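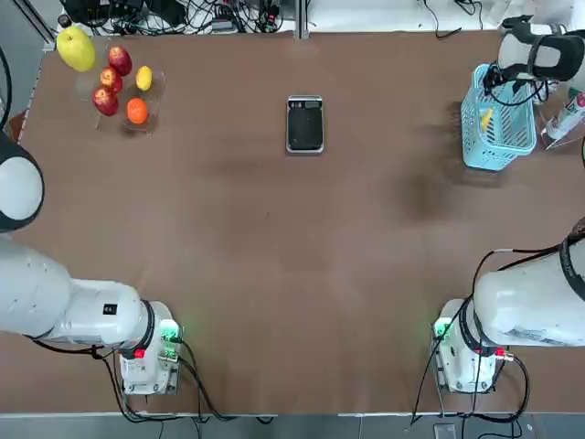
Fruit, kitchen scale and both arms at the Taltia open day.

Home > News > Features > What's On > Contact

Filed under: Out and About

Štefánia Procházka has been asked whether her robot can make a cup of tea 12 times by lunch. "I've started saying yes," she says. "It stops them asking about the biscuits."

She runs the demonstration bench at Taltia, where the public has been let in for the day to watch two white arms deal with apples, a lemon and an orange. There is a kitchen scale on the table and a blue basket at the far side. It looks like a greengrocer's designed by an electrician.

I ask why fruit. "A pear is a horrible shape," says Procházka, with feeling. "Every pear is horrible in its own way. If you can pick up a pear you can pick up most of what's in a kitchen."

Her colleague Chak-lun Kwok looks after the wiring, and is touchy on the subject. "People look at the cables before they look at the arms," he says. "My mother did." He would like them tidier. He has wanted this for 4 years.

And what about the stain on the table? "Which one?" says Procházka.

Neither will promise me a robot at home by Christmas. Kwok thinks I should learn to weigh my own lemons. The next open day is in July, and parking is dreadful.

Comments (3)

Dalal Smadi: My son now wants one for his bedroom floor. So do I.

Man-lok Ko: Parking is fine if you go in by the Nidness side.

Svitlana Nechyporuk: Did anyone ask who eats the fruit?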